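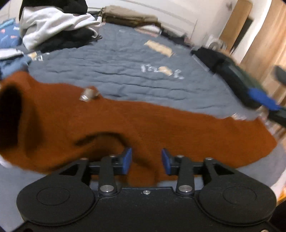
Rolitwood Opens Year-Round Clothing and Bedding Collection in Reltham

RELTHAM, 21 Sep 2022 – Textile reuse company Rolitwood has opened a permanent drop-off site for used clothing and bedding at its Botha Street warehouse. The site replaces the temporary collection that the company ran in July from the parking lot of the Drusedach shopping center.

The July collection brought in 3086 bags over three weeks. Sorting took longer than planned, and the last bags were cleared at the end of August. Almost 300 of them held bedding only, mostly quilts and blankets, which the company had not expected in summer.

The new site accepts coats, sweaters, shirts, pants, children's clothes, sheets, bedspreads and curtains. Items should be clean, dry and packed in closed bags. Small faults such as a missing button or a broken zipper are fine. Care labels should be left in place so that sorters can check the fiber content. Pillows, mattresses, carpet and anything stained with oil or paint cannot be taken.

Clothing in good condition will be sold at the Rolitwood store in Reltham or passed to local shelters. Worn items go to a separate line, where they are cut for wiping cloths or baled for fiber recovery. Bedding is washed again before it leaves the warehouse.

"People asked us all through the summer where they could bring things once the parking lot closed," the company said in a statement. "We had the space at Botha Street and decided to use it."

Rolitwood has also placed 338 requests for collection on a waiting list for households that cannot reach the site. Pickups will start in the Drusedach area and move on to the rest of Reltham as a second van becomes available. There is no charge for pickup, but the minimum is three bags per address.

Drop-off is open from 8 a.m. to 6 p.m. every day except public holidays. The entrance is on the north side of the building. Visitors should use the marked bays and keep the loading dock clear.

About Rolitwood

Rolitwood collects, sorts and resells used textiles in Reltham and nearby towns. It operates one store and one warehouse.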